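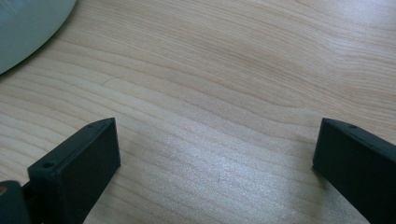 Setting Up a Pre-Trip Tire Pressure Check for Fleet Drivers

Narnidine Fleet Services provides the following procedure for carriers that operate medium and heavy trucks. It may be adopted as written or adjusted to match existing yard rules.

Before you begin

Each driver should have a calibrated gauge and a copy of the pressure chart for the assigned unit. Pressures must be taken cold. A truck that has been driven should stand for at least three hours before any reading is recorded.

Procedure

1. Park on level ground and set the brakes.
2. Remove the valve cap and inspect the stem for cracks or dirt.
3. Press the gauge squarely onto the valve and read the pressure. If air escapes, reseat the gauge and read again.
4. Enter the reading on the inspection sheet next to the wheel position. Inner dual tires must be gauged and may not be judged by striking them.
5. Compare the two tires of each dual set. A difference of more than 2 psi should be corrected before departure.
6. Add air as needed, check the reading once more, and replace the cap.

Allow some 30 minutes for a tractor and trailer. Drivers based at the Kelard and Olden yards should use the air line nearest the exit gate.

Reporting

A tire that loses pressure on consecutive checks must be reported to the shop and may not simply be refilled. Completed sheets are turned in at the dispatch window and kept with the unit file.

Gauge care

Compare every gauge with the shop master gauge once a month. Gauges that have been dropped should be checked before they are used again. Replacement gauges may be requested from the parts counter.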